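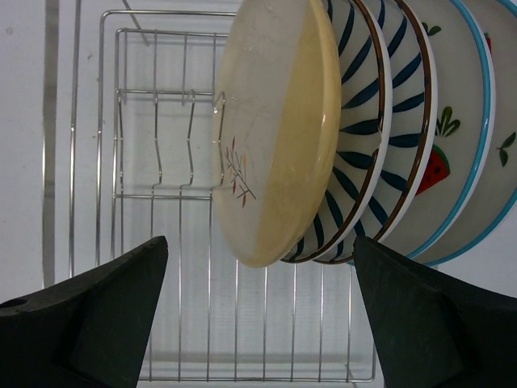
The potter behind Fiore Ceramics fires her kiln at night, when power is cheaper and the studio in Jongate is quiet, and she was still buzzing from the last load when we spoke. "Opening the lid never gets old," she says. "I've done it for years and I still can't sleep the night before!" She started out on bowls, fell in love with glaze chemistry, and now makes tableware that people are meant to use every single day. Ask her what a good dish has to survive and she goes straight to the washing up: five dishes upright in a wire rack, leaning together, rim against rim. "That's where your glaze gets tested," she says. "I think about the rim before I think about the colour."

Colour comes next, though, and she has plenty to say about it. Her test tiles run to 739, all numbered in pencil, hung on nails along the studio wall. Number 55 is her favourite — a soft grey that breaks to rust wherever it thins. It took her a whole winter to get it again after she changed clay suppliers.

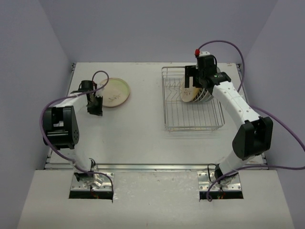 "You write everything down and the kiln still does what it likes," she says, laughing. "I had one firing where every mug came out speckled, and I was furious for a day and then I sold the lot." She keeps the notebooks from those early firings on a shelf above the wheel, and she happily pulled one out to show me a page of crossed-out recipes.

Her evening classes in Kaltia start again in October, and beginners are very welcome. They'll each get a bag of clay, a turn at the wheel and a go at mixing a glaze from scratch. "Bring an old towel," she says, "and cut your fingernails!"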